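Home & Storage > Kitchens > Cabinets and shelving
Reading time: 4 min

Lining the inside of a light timber cabinet - yes or no?

**loleo_flat**
Saturday, June 26, 2021

Hello all. We moved into a rental unit in Cendotstead and there is a tall cabinet in the kitchen, a light coloured timber one, and I would like to use it as the pantry. Before I put any food inside I want to decide about the shelves. My mother always lined every shelf with paper and changed it two times in a year. My partner finds this old-fashioned and says bare timber is better because you can see the dirt.

My questions are these. Do you line your shelves or leave them bare? And if you line, with what? I looked at a ribbed mat from Teltside which you cut yourself, but the roll is 120 cm long and I think I will have a lot of waste. I do not want anything with glue, as the landlord will inspect.

Sorry for my English, it is my third language and I write slowly.

**bench_and_bowl**
Your English is fine, mate. Leave it bare. Wipe it with a damp cloth, a drop of dish soap, then a dry cloth. Crumbs go under a liner and stay there, and then you get pantry moths. I had them two summers in a row and both times they were living under the mat.

**Parsnip200**
I disagree with the above. Moths come in with the flour, they do not care what the shelf is made of. A bare pale shelf shows every ring from an oil bottle and you will never get it out. In a rental that comes out of your bond. Line at least the shelf where the oil and soy sauce live.

**bench_and_bowl**
Then put the oil on a saucer. It costs nothing.

**Parsnip200**
A saucer takes up half the shelf and falls on my foot. I have tested this.

**loleo_flat**
Thank you both. The saucer is a good idea for the oil, maybe a small tray is even better. I did not think about the moths at all and now I think only about the moths.

One thing I should ask also. The cabinet has a smell inside, not mould, more like an old pencil. Is it normal for timber? Can it go into the rice?

**mossgully**
Pencil smell is normal for a cupboard that has been shut for a long time. Leave the doors open for a few days. A bowl of bicarb at the bottom helps, or so my aunty believes. Rice in a jar with a proper lid will not pick up anything. Rice in the paper bag might, and cereal is worse.

Please do not use vinegar on the timber if you don't know the finish. People recommend vinegar for everything on this forum and it dulled a shelf of mine in February.

**bench_and_bowl**
Weak vinegar is harmless. One part to ten of water.

**mossgully**
Harmless on your shelf. On mine it left a dull patch as big as a dinner plate. Try it in a back corner first, that is all I am saying.

**loleo_flat**
I did an update this weekend. The doors were open for the whole of Friday and the smell is less. I cleaned with the soap and not with the vinegar, because I am a careful person and mossgully scared me. Looking in from above, you see how light the timber is, so any ring from a bottle will be very visible.
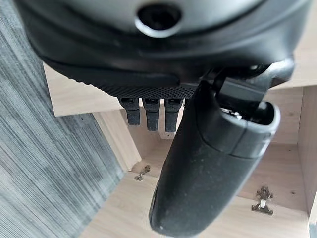
**What I decided for now**

- No liner on most shelves. If I see crumbs I can wipe them straight away.
- One cut piece of mat only under the bottles, without glue, and I will lift it every two weeks to look for the moths.
- All flour, rice and oats in jars. I have some jars from Aubert already - the rest I will buy slowly.
- Heavy tins at the bottom, light things at the top.

My partner says he won the argument. I say it is half and half.

**Parsnip200**
Half and half is a fair result. Put the flour in the freezer overnight before it goes in the jar, two nights if your freezer is weak.

**bench_and_bowl**
Now that one I agree with. Bay leaves are a waste of time though, before somebody suggests them.

**mossgully**
I was going to suggest them.

**loleo_flat**
I have already bought the bay leaves. I will use them in soup.

One last question, if somebody still reads this: the piece of mat I cut is curling up at both ends and the bottles do not stand straight. Do I wait or do I iron it?

**Parsnip200**
Do not iron it!! Roll it the other way overnight with a rubber band, then put the tins on top for a day.

Related threads
Getting oil rings out of pale timber
Jars with clip lids or screw lids?
Pantry moths came back, what now
Shelf risers under 200 mm tall
What your landlord looks for at the kitchen inspection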